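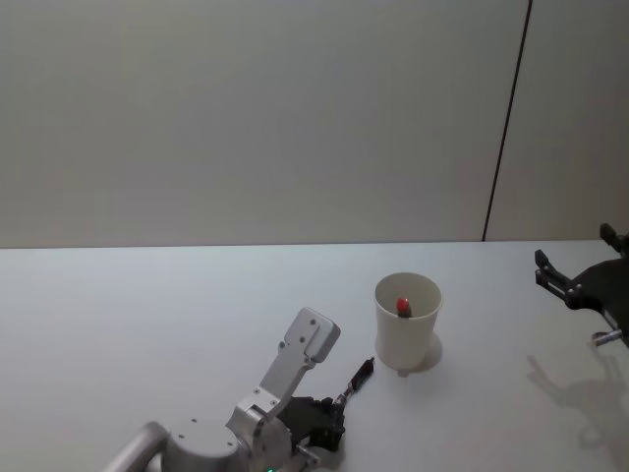
Stifte in den Becher

25. April 2022

Lesezeit: 4 Minuten

Den ganzen Nachmittag ging es um Stifte. Weißer Tisch, weißer Becher, zwei Arme, und ich auf einem Hocker daneben mit dem Notizbuch auf den Knien. Etwas Rotes steckt schon im Becher, das Schwarze soll hinterher. Aufräumen nennt Ross Gunn das. Ich nenne es einen Stift in einen Becher stellen, auf einem Tisch, auf dem sonst gar nichts liegt.

Zu Hause sieht der Küchentisch anders aus. Da liegen Post, eine halbe Zwiebel, der Schlüssel vom Fahrradkeller, und die Stifte sind unter der Post. Wenn ich abends abräume, denke ich keine Sekunde über die Reihenfolge nach. Die Zwiebel kommt weg, die Post wird zum Stapel, der Stapel wandert ungelesen aufs Regal. Ich habe Ross gefragt, wann die Maschine das kann. Er hat gesagt, der Becher sei die Vorstufe. Vorstufe wovon, wollte ich wissen, und da hat er mir einen Kaffee geholt.

Mitgeschrieben habe ich trotzdem: 20 Durchgänge, neun davon so, dass ich sie auch einem Kind als erledigt durchgehen ließe. Beim Rest lag der Stift daneben oder hing schräg am Rand, oder jemand hat abgebrochen. Ross zählt großzügiger. Für ihn ist schräg am Rand auch drin. Darüber haben wir länger geredet als über alles andere, und ich bleibe dabei: Eine Tasse, die halb im Schrank steht, ist nicht eingeräumt.

Was mich ärgert, ist weniger die Technik. Die Leute arbeiten sorgfältig, und es hat etwas, wenn so ein Greifer tief über der Platte steht und den Stift schräg nach oben hält, als wollte er gleich unterschreiben. Mich ärgert der Prospekt von Modari, der seit Wochen bei uns im Büro herumliegt. Küche, Wäsche, Werkstatt, alles in einem Absatz, und am Ende soll man sich bis Juli vormerken lassen. Bei Trevis in der Montage haben sie sich schon vormerken lassen. Dort sortieren zwei Frauen Schrauben und Hülsen in Kästen, 600 Teile vor der Mittagspause, und unterhalten sich dabei über ihre Gärten. Ich würde gern sehen, was der Prospekt dazu sagt, wenn eine Hülse unter den Tisch rollt.

Notiz für den Text: nicht wieder »noch nicht« schreiben. Das habe ich vor Jahren beim Fensterputzgerät von Wunotine geschrieben, und das Ding steht bis heute in der Abstellkammer meiner Schwester. »Noch nicht« tut so, als wüsste ich, dass es kommt. Ich weiß es nicht. Vielleicht kommt der Stift und die Zwiebel nie.

Eins muss ich Ross lassen, er hat mich nicht angeschwindelt. Auf die Frage, ob er so etwas für seine eigene Küche kaufen würde, hat er erst die Wand angeschaut und dann nein gesagt. Für eine Werkbank vielleicht, wenn immer dasselbe am selben Platz liegt. Das schreibe ich so hin, falls er es morgen noch gesagt haben will.

Um sieben zu Hause. Spülmaschine ausgeräumt, zwei Gläser mit der Hand nachgespült, Stifte vom Tisch in die Schublade geworfen. Den Deckel vom blauen habe ich nicht gefunden. Morgen Nkuna anrufen wegen des Besuchs im Lager, und nach den Schuhen fragen, die brauchen dort welche mit Kappe.

141 Mal geteilt
9 Kommentare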